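Ticket 737: Dressing table, top panel and mirror
Status: Open
Site: Surkdale, upstairs room
Product: Pelum dressing table, white

Opened January 10, 2018

The table was delivered in December. The oval panel has marked and the marks don't come off with a dry cloth. The mirror also tips forward when the top is wiped. I've kept the papers and the blue folder on the table with it so the order details are to hand. Bottles with metal caps stay on the top for now. 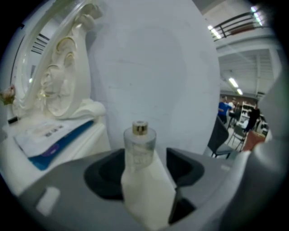 Moataz Farouk: Try warm water and one drop of washing-up liquid before anything else. No cream cleaner, it dulls the white. For the mirror, put a felt pad under the front edge.

Tried the soapy water twice. Marks fainter on the left, no change on the right. Felt pad fitted, 40 mm across. Mirror steadier but I'd still like the proper foot from Zudura, part 400 on their sheet. The flowers and the small jar can stay where they are, they don't touch the mirror.
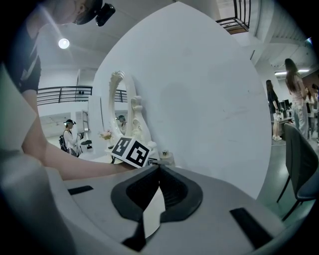 Mirror, flowers and jar on the white top

Foot requested from Zudura. Ticket stays open until it is fitted.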